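4.2 Changing the label roll

The Peltgate label printer must be switched off at the wall before the cover is raised.

1. Press the catch and lift the cover.
2. Remove the empty core.
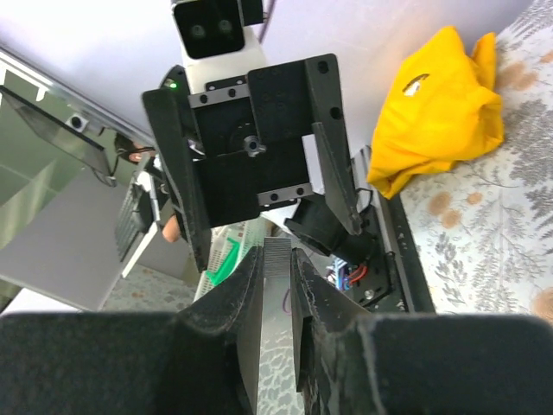
3. Fit the new roll with the printed side facing up.
4. Close the cover - it should click.

Caution: do not pull labels backwards.

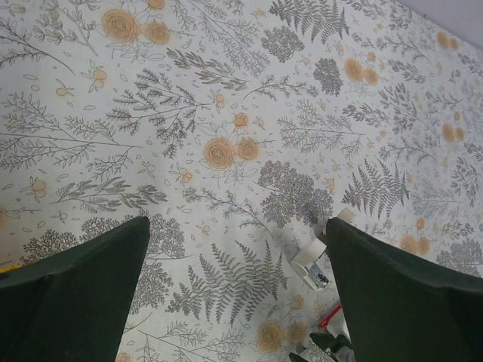
Spare rolls should be kept flat and dry. If none is left, parcels may be labelled by hand and the label fixed with clear tape. A small tape dispenser, such as the white one on the patterned cloth, is suitable.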